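How to set up a breakfast bench for a robot arm (and the people who have to share it)
By Anastasia Rallis
Last updated 30 May 2025
Print this page | E-mail to a friend
14 comments | 26 shares

I run the breakfast service at Indwood, a staff kitchen for a fairly large office, and I've been sharing my bench with robot arms since last June. People keep writing to ask how we organised it, so I'm putting the whole lot down in one spot. You won't need to know any programming. Most of it is housekeeping, and a fair bit of it is talking to your crew!

Step 1. Sort out the jobs before you touch the bench

Write down every little task in a breakfast shift and let the staff say which ones they'd happily hand over. Mine picked the dull ones straight away – fetching, moving things from one spot to another, putting fruit back on the plate. Tasting, chatting and anything with a hot pan stayed with us. Lorne Turcotte, our morning cook, wanted to keep the toast as well and we had a long argument about it (he lost, mostly). 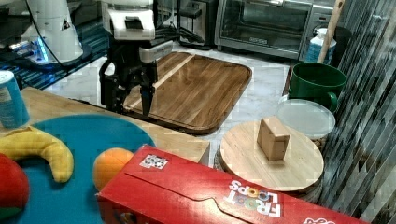 Do this bit with the people who work the shift. We tried it first with only me and the supplier, Hunetti, in the room, and we got the order of jobs completely wrong and had to start over.

Step 2. Give everything a home

This is the big one. A person can find the spoon wherever the last person dumped it. The arm is much happier if the spoon lives in its holder, the fruit lives on its plate and the board stays in the middle of the bench. Walk through the shift with your crew and agree on each spot, then stick a plan of it inside a cupboard door.

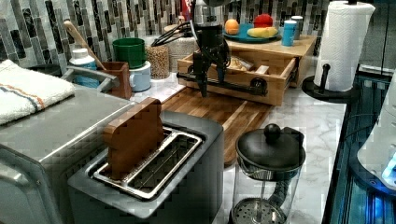
Expect some grumbling in the first fortnight. Lorne had been putting his mug wherever he liked for 26 years and didn't fancy being told. We ended up giving the staff mugs a shelf of their own on the other side of the room, and that settled things down.

Step 3. Practise slowly, with someone watching

Begin with one task and run it over and over before you add a second. We did the toast on its own for 7 shifts. Whoever is watching keeps a log, and mine is a plain exercise book with three columns: what was asked, what happened, what we moved afterwards. We're at 2,904 lines now, so buy a thick one. 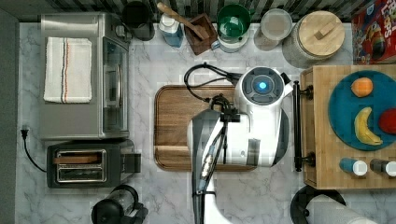 Rotate the watcher, too. It's tiring in a different way from cooking, and after an hour your mind is on the footy. We swap every half hour and the next person reads the last page of the log before they take over.

Step 4. Reset the bench between runs

Clear the board first, then work your way round the edges and check each thing against the plan. It takes me over six minutes if I've got a coffee in my hand, less if I haven't. 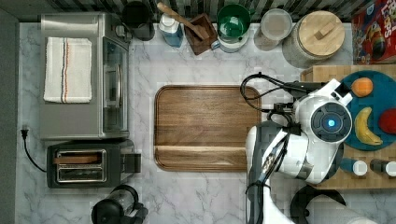 Board cleared, fruit on its plate, bread in the toaster.

Step 5. Rewrite the roster

Don't skip this! Our hours stayed the same but the jobs inside them moved about. Lorne does more of the menu now and trains new starters on the log, and I got his pay grade looked at, as he was plainly doing a different job. Ask for that early, while everyone is still excited about the new gear.

If your supplier offers a half-day course, send the cooks along as well as the manager. Ours was run by a trainer from Gruber and the best questions all came from the kitchen hands. I'll put up our blank log page once I've tidied it.

Share this page | 14 comments | Print | E-mail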